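Magenta ribbed pads or plain flat ones for a hand-held gripper?

Posted in Grippers and End Effectors

pennywhistle_r
Hi all, I'm putting together a hand-held gripper with a wide-angle camera looking down at the fingers, and I can't settle on pads. The Zundik ones are flat and smooth, and the Memon ones are the soft ribbed kind in magenta. I've done 137 grasps with the flat set, mostly small household things, and rounded plastic keeps sliding out on me. Before I order the ribbed set (they aren't cheap!) I'd love to hear from anyone who has used both. Outdoors too, if you can, as I do a lot of my recording on the patio.

Standivberg
Welcome! I went through this very thing in May and ended up with ribbed pads on both fingers, on angled dark gray plates, and I've been happy with them. A computer mouse is my favorite test piece, with that curved shell and nothing flat to grab. Come straight down over it and keep the fingers even on both sides before you close.
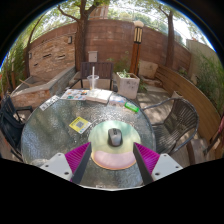 Go slowly on the last bit of the close, too. The ribs need a moment to settle against a curve, and if you hurry you'll blame the pads for what your hand did (ask me how I know). Over 753 grasps in, mine have worn a little at the tips and that's all. For outdoor work, lock your exposure first, especially over glass. Sun on a shiny tabletop gave me far more trouble than the pads ever did.

paltstead
ribbed. flat ones are ok for boxes and books, I keep a set for that. check the screws on the finger blocks every Monday or so, mine worked loose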